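How to Get Glue and Tape Gunk Off a Wood Table

Jun 13, 2018

Every cleaning site swears by a different miracle cure for sticky stuff on wood. I don't believe most of them.
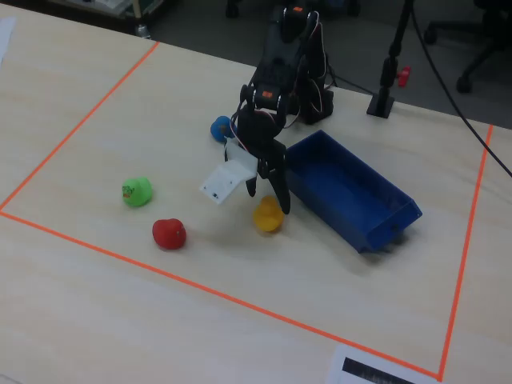

Start with heat before you buy anything. Set a hair dryer on low, hold it a hand's width away and keep it moving. When the tape lifts, pull it back flat against itself, slowly. Yanking it straight up is how finish comes off with the glue.

For what's left, put a little plain cooking oil on a rag and lay it on the spot for 3 minutes. Rub with the grain. Wipe with a damp cloth and a drop of dish soap, then dry it right away. Oil can darken bare wood, so try it under the table first.

Mayonnaise? It's mostly oil, and it smells. Peanut butter, same story. As for the Skurnex spray people keep telling me to buy, I tried it on an old shelf and couldn't tell it from the cooking oil – except for the price.

Skip nail polish remover. It will eat a lot of finishes, whatever the comments say.

If the spot still feels rough, some guides send you straight to 300 grit sandpaper. I wouldn't on a table you like. You'll trade a sticky patch for a dull one, and then you're refinishing the whole top. Do the oil a second time and leave it overnight before you decide.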